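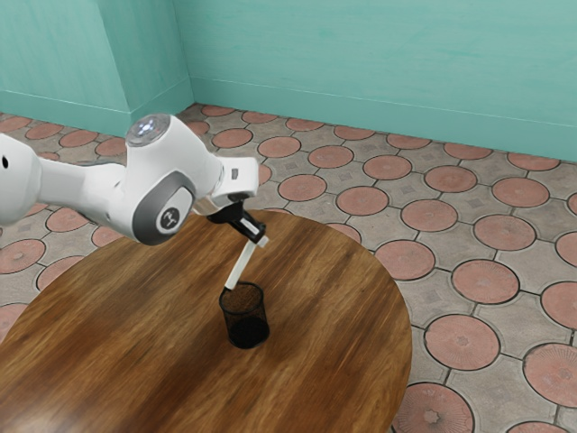 Comparing two grippers in simulation takes an afternoon if you change one thing at a time, and a week if you're me. Start with the Palura fingers and save the arm's start pose. Use a thin rod and a narrow target; the black mesh pencil cup is mean enough. Run 138 drops, swap in the Onyeka fingers, and run 138 more with the same seeds. Log the rod's tilt at release — a drop that goes in crooked still scores, and you'll want to know which gripper got lucky.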